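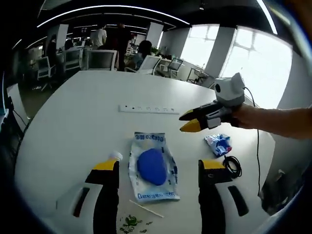 Morthorpe College, Department of Building Services

Home | Courses | Handouts | Staff | Contact

Handout 8: Load on Domestic Circuits

Students should read this handout before the session led by Kenna Munro. The load on a circuit is the sum of the power drawn by all appliances connected to it at one time. A power strip adds outlets to a circuit. The capacity of the circuit stays the same.
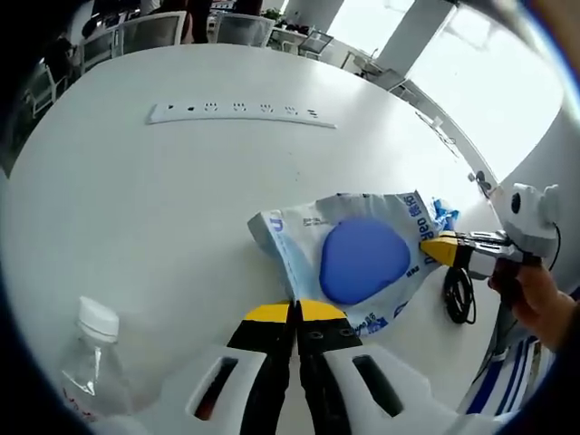
Power is found by multiplying voltage by current. In the Odside worksheet, a heater drawing 400 watts runs for 30 minutes and uses 0.2 kilowatt-hours. Students are to repeat the calculation for a period of 24 hours and show each step. Completed worksheets are to be left at the department office in the Lennox Building.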